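From: Lanying Bai
To: Birnside neighbors list
Subject: Re: bottles on the counter

Severino Pastor wrote:
> Is there any system for the soaps and sprays? I went looking for
> hand soap and ended up with something I still can't identify.
> Also, does anyone want a spare rattan chair?

Hi Severino and all,

No system yet, but I've been moving things around and I have opinions! Pump bottles should stay out where you can grab them with messy hands. The pink stuff with the pale cap can stay out too until we settle on a shelf. 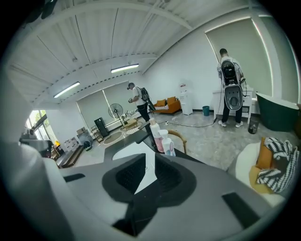
Anyway, Wumpini offered us a shelf from the Giraldo place (around 4 feet long, so it should fit on the plain wall) and I'd love to say yes before it goes to someone else. Then the tabletop could go back to being a tabletop. I'd keep only the sink things by the sink, meaning the LUX, one spray bottle and whatever we're washing dishes with that month. I also vote for labels on anything we refill, in big letters, with the date. My handwriting is terrible, so Elikem, please?
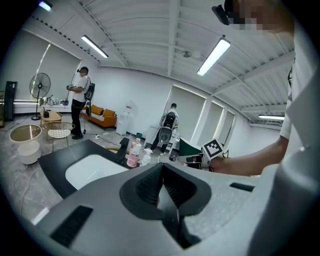

Can we pour the ends of two half-used bottles together?
Only if they're the same product. Otherwise just finish one first and rinse it out before you refill it.

And yes please to the chair, if it's still going. I can pick it up any evening after 6.

Lanying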